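Print this article | E-mail to a friend
Reading time: 4 minutes
Filed under: Sports > Baseball > Minor Leagues

The Grandside Infield Plays Slow, and It Is Built That Way

Ground balls at Grandside lose speed faster than at any other park in the league. Visiting shortstops notice it during infield practice, usually on the second or third hop, and adjust by moving in a step. Visiting hitters take longer. A hard grounder that gets through the left side in Pumphrey is a routine out in Grandside, and the home club has arranged its pitching staff to suit.

The man responsible for the surface is Ifor Gwilliam, head groundskeeper, who rebuilt the infield before last season. The old skin was high in sand and drained well, but it broke apart under spikes by the fifth inning. Gwilliam replaced the top four inches with a mix that carries more clay and holds water longer. He then raised the cutting height of the infield grass, which slows the ball before it ever reaches dirt.

"Moisture is most of the job," Gwilliam said. "The mix only sets the limits. After that you are deciding how much water it gets and when it gets it."

The watering schedule on a game day starts at 7 a.m. with a deep soak. A second pass follows at noon, and a light one goes down after batting practice. The final pass wets the top quarter inch and nothing below it. If the crew waters too heavily at that point, the surface turns slick and runners lose their footing on the turn at first. If they skip it, the ball skips too.

The effect shows up in the team's choices. Grandside carries more sinkerball pitchers than most clubs at its level and plays its middle infielders at normal depth with a runner on first, where other teams would pinch in for the double play. The extra time on the ball is given back by the extra time it takes to arrive, so the club spends its practice hours on the feed and the pivot. The second baseman works on receiving the throw at chest height with his left foot already on the bag. The shortstop works on coming in.

Bunting is a different matter. A slow surface favors the hitter who can deaden the ball toward third, and Flilel took advantage of this in its first visit, laying down two bunts in the same inning and reaching safely on both. Gwilliam's answer was to pack the dirt cutout in front of the plate more firmly, so that a bunt angled down takes a higher first hop. The rules allow it. The foul lines were checked at the same time and found to slope 2 degrees toward foul ground along third, which was left alone.

Attendance for the Flilel series opener, a Wednesday night, was 3,756. The game ended 2-1 and produced 21 ground balls. Most of them were fielded without a dive.

Not every pitcher on the staff benefits. Fly-ball pitchers get no help from clay, and the outfield at Grandside is ordinary, with a cut and drainage similar to those at Clustis. Pitchers who move up to faster infields also have to account for what the home park was doing for them. The coaching staff now charts ground balls by exit speed and by the time they take to reach the fielder, and keeps home and road totals on separate sheets.

Gwilliam keeps his own log, in pencil – one line for each day, with the wind, the soil reading and the amount of water applied. The log begins in February, when the tarp comes off and the first samples are taken. He plans to lower the grass by an eighth of an inch next season and leave the clay as it is. 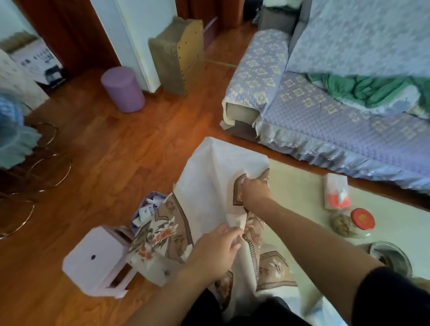

More in Minor Leagues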